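Skilley paint swap gets a bigger home for the summer

Anyone in Skilley with half a tin of magnolia under the stairs will be glad to hear that the village paint swap is moving into larger premises in June, after a spring in which the queue stretched out of the door and along past the bus shelter more than once.

The swap began in the old chapel room at Primley, with a single trestle table and a handwritten notice, and it has been growing ever since. People bring the paint they have left over, take home the paint they need, and put whatever they like in the tin by the kettle. Last year more than 400 tins found a new wall, fence or garden bench, and there would have been more if there had been anywhere to put them.

From June it will run in the former seed store on Pollel Lane, which has a proper concrete floor, wide doors you can back a car up to and — a great relief to anyone who helped out in February — heating. The building has stood idle for 6 years, and it has taken a good many evenings of sweeping, scrubbing and arguing over shelf heights to get it ready. The shelves went up last month, and the paint is now being sorted by colour, with whites and creams taking up nearly one whole side.

Opening hours will be longer too. The doors will be open from 10am until 2pm, instead of the single rushed hour people have been used to, and there will be a second, shorter session in the early evening for those who are at work all day. Tins should be at least a third full, with the lid on firmly and the label still readable. Emulsion, gloss, masonry paint and woodstain are all welcome. Old thinners, car paint and anything that has gone lumpy should still go to the tip at Yurchenko Road, where the staff are always very helpful about such things.

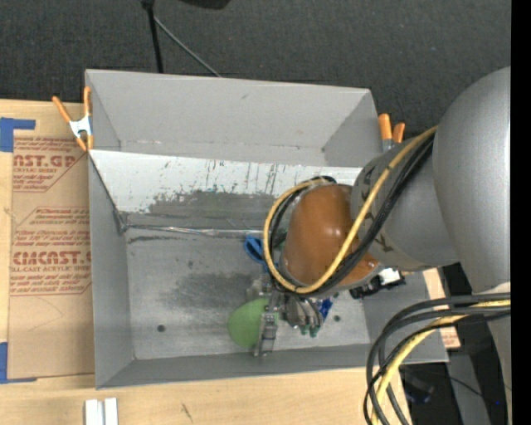
There will also be a small corner for brushes, rollers and dust sheets, which people have been asking for almost since the beginning. Brushes need to be clean and soft enough to use again. Dust sheets can be as spattered as you please, so long as they are dry and folded.

The Primley room will not be forgotten. It goes back to being used for the toddler group and the winter lunches, and the paint-splashed trestle table is staying behind at the lunch club's request, as it is apparently the only one in the building that doesn't wobble.

The first session at Pollel Lane will have tea, fruit cake and a bit of colour matching for anyone who brings along a scrap of curtain or a cushion cover. Children are welcome with a grown-up, and 18 sample pots have been put by for them to paint flowerpots outside, weather allowing. Please bring your own flowerpot if you have one spare, and wear something old. Parking is on the verge opposite, and neighbours have kindly asked that the gateway by the farm be left clear for the milk lorry.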